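Hornamstead Crosscut and Axe Meet: Competitor FAQ

Last updated 12 November 2024

Who can enter?
Anyone 18 or older on the day of the meet. Juniors may enter the axe throw only, with a parent or guardian signed in at the desk. You do not need to belong to a club.

How do I register?
Fill out the entry form and bring it to the Mumik Hall desk by the end of November. Forms sent in after that go on the wait list. If you are entering a pairs event, both names must be on the same form. We do not match up partners at the meet.

How many events can I enter?
Up to 4. Single buck and double buck count as separate events. The relay does not count toward your limit.

What wood is used?
White pine for the sawing events and aspen for the chopping events. All blocks are turned to the same diameter and drawn by lot. Once you have drawn a block, you keep it unless the head judge finds a knot or rot that makes it unsafe. You may look at your block before the draw is closed, but do not mark it.

Can I bring my own saw and axe?
Yes. Most competitors do. Tools are checked at the Babalola gate before your first heat. Loose heads, cracked handles and missing saw grips will not pass. We keep two loaner crosscuts for the novice class, and these are first come, first served.

Can I practice on site?
Only in the marked practice area, and only when a steward is there. Warm-up cuts on competition wood mean disqualification from that event.

What safety gear is required?
Chain mail or hard plastic foot and shin guards for all standing and underhand chopping. Closed boots for everything else. Eye protection is required for hot saw, along with ear protection and chaps.

Is there a place to eat?
The hall kitchen serves breakfast and lunch. Competitors eat free with a wristband. Guests pay at the counter. Please carry your own dishes back to the kitchen and keep tools and saw oil out of the dining room.

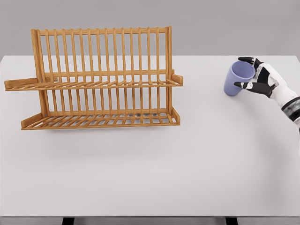
How does the timing work?
Two stopwatches are used on each lane and the average is recorded. Time starts on the word "go" and stops when the block is severed. Starting early adds a penalty of 8 seconds. A second early start in the same heat and you are out of that event.

What happens in a tie?
Ties for first place are cut again on fresh wood after a rest of at least 7 minutes. Ties for any other place are shared.

Can I protest a result?
Yes, but it has to be in writing and handed to the head judge before the next event begins. Video from spectators is not accepted.

Where do I park?
Use the Keltow Road lot. Trailers go along the north fence. Please leave the gravel lane clear for the log truck.

Who do I contact?
Davina Shearer handles entries and heat schedules. Leave a message at extension 1428 with your name, your event and a number where you can be reached in the evening.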